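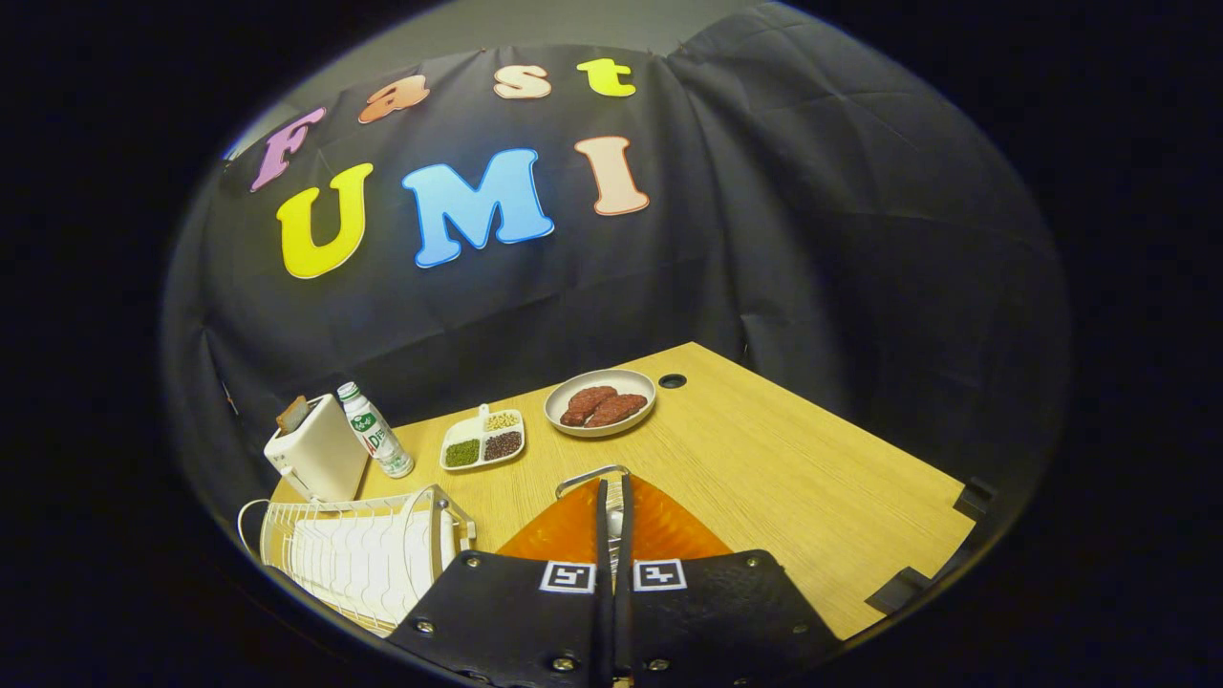
The breakfast table, seen from the hand-held gripper: toaster, dish rack, beans in a divided tray.

Home | Benches | Open calls | Contact

Wanted: people who are hard to impress, to try out grippers

Trunduvance is looking for 40 people to spend a morning comparing two hand-held grippers at our Marnska workshop in March. You need no training. We would prefer it if you didn't think much of robots.

We have read the Trulledetti brochure, which says its fingers will pick up "anything found in a kitchen". We have read the Ciobanu one too, and it says much the same with nicer drawings. Neither says who was holding the thing, or how many goes they had. Our own staff have now logged 2,013 tries between them, and we don't trust those figures much either. After the first week you learn to favour the tool.

What you would do

You hold a gripper, a camera on it records what you do, and you work through a list of kitchen jobs: lifting a slice of toast, moving a plate, standing a drink bottle upright somewhere else. Then you swap grippers and go through the list again. Half of you will start with one make and half with the other. You fill in a short form after each round, and we would like rude answers if you have them.

The recordings are meant to teach a robot arm the same jobs later on. Whether they will is an open question. In our last trial the arm managed 91 of 252 set tasks, and a few of those passes were generous.

Who can apply

Anyone over 18 who can stand for an hour with breaks. Left-handers please say so, we were short of them last time. Don't apply if you have worked for either maker.

Sessions start at 9.30 am and finish by noon. We pay a flat fee plus bus fare, and you get the fee even if you stop halfway. Write to the Trunduvance test desk with your usual hand and the mornings you can't do.

3 comments | 17 shares

We use cookies to remember your settings. Accept | Manage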